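Storard Street Garden Club
Minutes of the spring planning meeting, 26/03/2024

Hi everybody, it's me again with the notes! I said I'd keep them short this time and then we talked for over two hours, so get yourself a coffee. If I got something wrong, write to me before the next meeting and I'll fix it.

Present: Yolandi Pretorius (running things), Montserrat Prieto (money), me (scribbling), and most of the usual crowd from the north beds. The Galska Lane people sent their apologies and a very nice lemon cake, which did not make it to item 3.

1. Last meeting's minutes

Approved with one change. I had written that the compost bins would be moved "behind the shed" and it should say "beside the shed." Yolandi said this matters because of the gate, and she's right, you can't open the gate with a bin there (I tried).

2. Money

Montserrat went through the account. We have $1117, and that's with the seed order already paid. The water bill hasn't come yet and we all know it's going to be a big one after the dry fall we had. She wants us to keep $800 aside and not touch it until the bill is in. There was some grumbling from those of us who had our eye on a new wheelbarrow, but we voted and it passed. Dues stay at $20 for the year. If you still owe for last year, please just hand it to Montserrat in an envelope with your name on it. Last time she got two with no name and it took her ages to work out who they were from.

3. The water line

Okay, this was the long one. The line to the lower beds leaks at the joint by the fig tree, and it has leaked since I joined. We had two offers to look at. Zivalex would dig up the whole run and lay new pipe, and Van der Merwe would replace only the joint and the bit on either side of it. The first one is much more than we have. Yolandi said a patch is a patch and we'd be back talking about it next spring. Montserrat said she would love new pipe too, and would Yolandi like to pay for it? (Everyone laughed, Yolandi included.)

We went around the table and most people were for the small repair now and saving up for the big one. I was too, for what it's worth. I carry cans down to those beds all summer and my back would like something done before the tomatoes go in. Agreed: Yolandi calls Van der Merwe and asks if they can come before May. She'll also ask if their price covers filling the trench back in, as the offer doesn't say.

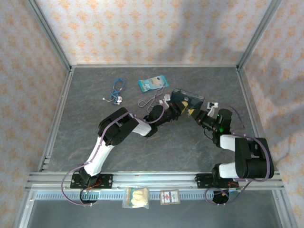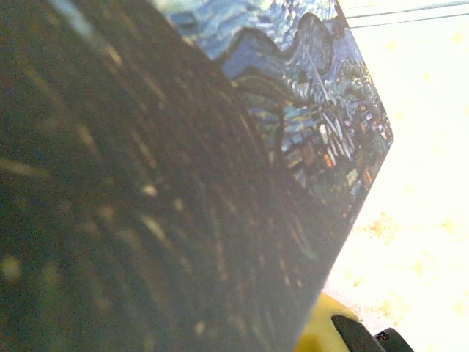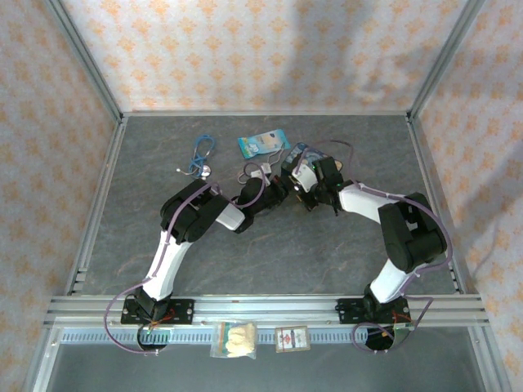 Until the repair is done, please shut the lower tap all the way off when you leave. All the way! Turn it till it stops and then check the joint for drips.

4. Beds

We have 5 open beds and a waiting list that is longer than that, so Montserrat suggested splitting the two widest ones down the middle. I wasn't sure at first, but half a bed is plenty if you're new and only want lettuce and a few beans. Agreed. New people get the halves and can ask for a full bed after one season. Yolandi will put in the divider boards and I'll write to the people on the list.

The bed by the back fence is still full of mint. We've pulled it up every year and it keeps coming. Somebody asked if we could just call it the mint bed and be done, and you know what, we're doing that. Help yourselves.

5. Plant swap

We'll hold it in May again, date to follow once I hear from the church about the folding tables. Bring seedlings in pots you don't need back, and please write on them what they are! Last year I took home a cucumber that grew into a pumpkin and ate half my path. Yolandi has too many peppers already and says she'll trade for anything with flowers on it. Montserrat will do the coffee table, with the money going to the pipe fund.

6. Anything else

The shed key was missing for a week and was found in the pocket of the spare raincoat. It goes back on the hook, please.

Slugs: we talked about slugs. No decision.

The rake with the green handle needs a new handle. I said I'd look at it.

Next meeting is after the swap, same place, and it's my turn to bring something to eat. Tell me if you can't have nuts.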